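Telmo Cuesta
Thread on the Somgate district map, since it goes to a vote in August and most of the coverage has been about parking.

The city council wants to move from at-large seats to districts. I support that. Under the at-large system the Kikel side of town has voted heavily in every election I can remember and has rarely had a member who lives there.

The problem is the map. The draft drawn by Fimico, the consultant the city hired, splits Kikel down Alder Street and puts each half in with a much bigger neighborhood across the tracks.

So we go from having little say in one citywide race to having little say in two district races. On paper that counts as reform.

The consultant's report says the lines were drawn "without reference to race or language." The council majority has repeated that phrase at each hearing as if it settles the matter.

I understand why it sounds good. Equal population, compact shapes, follow the streets. Who could object?

But the same report has a full chapter on renters, bus ridership, asthma and school crowding, and the maps in that chapter all light up in the same place. It's Kikel each time. The report then declines to say who lives in Kikel or how they came to live there.

They came to live there through deed covenants on the east side, which are still sitting in the county recorder's office. You can ask for them at the counter. My father, Anselmo Cuesta, was turned away from a house on Weller Avenue with one of those covenants on it, years after it stopped being enforceable.

He ended up on Alder Street, on the side that would now be in District 2. His sister lived across the street, which would be District 5. They shared a driveway snow shovel for most of their lives.

Councilmember Hứa asked the consultant at the last hearing whether they had looked at how the split would affect Vietnamese and Spanish speaking voters. The answer was that it was outside the scope of the contract.

She asked who wrote the scope. The city attorney said staff did. She asked if the council could change it. He said yes, with a vote. The motion failed.

I want to be fair to the members who voted no. One of them told me afterward that she thinks drawing lines around a community locks people into it, and that she would like candidates to have to talk to everyone. I believe she means it.

My answer is that candidates already have to talk to everyone under the current system, and they don't. They come to the Kikel church festival, eat, take pictures and leave. I have been in some of the pictures.

On the law, briefly. A city can't draw lines where race is the overriding reason unless it has a very strong justification. That is different from being forbidden to know what your lines do. Plenty of cities keep neighborhoods together on shared interests — same schools, same bus line, same flooding, same landlords.

Kikel has all of that. 142 residents signed a letter saying so and describing the boundaries street by street. It was filed as general correspondence, so it isn't in the packet of submitted maps.

I asked the clerk to move it. She was polite and said a submission has to come on the city's form with a digital map file attached. The form is in English only. The mapping tool needs a desktop computer.

So we are making the file. A few people who know the software have been helping us at the library after 6 p.m. Our version keeps Kikel whole, stays within the population limits and moves fewer precincts than the draft.

It isn't perfect. It puts the fairgrounds in with the hospital area, and people up there may not like it. If you live up there, write to me and tell me what you'd change.

Some of you asked about Hứa's alternative. Hers keeps Alder Street together but gives up the blocks north of the canal. I'd take it over the draft. I'd still like those blocks back.

Someone also asked why I don't wait for the next census and fix it then. Because incumbents will have been elected on these lines by then, and incumbents like the lines that elected them.

What you can do: written comments close at 5 p.m. the day before the hearing. You can write in any language. The city has to accept it, even if the website doesn't say that. Put your cross streets in the first line.

If you want to speak you get 2 minutes. Ask for an interpreter when you sign up, and the interpreter's time should not come out of yours. If the chair starts the clock on it, say so into the microphone so it goes in the minutes.

Talk about your block. Say where your kids go to school, where you catch the bus, who you call when the street floods. That is the record a judge would read later if it comes to that.
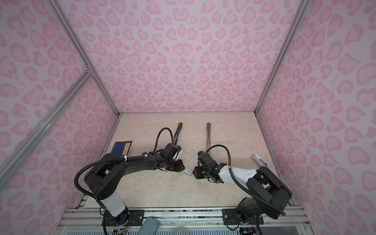 And please keep a copy of whatever you send. The last batch of comments took 40 days to show up on the city site, and mine is still missing its second page.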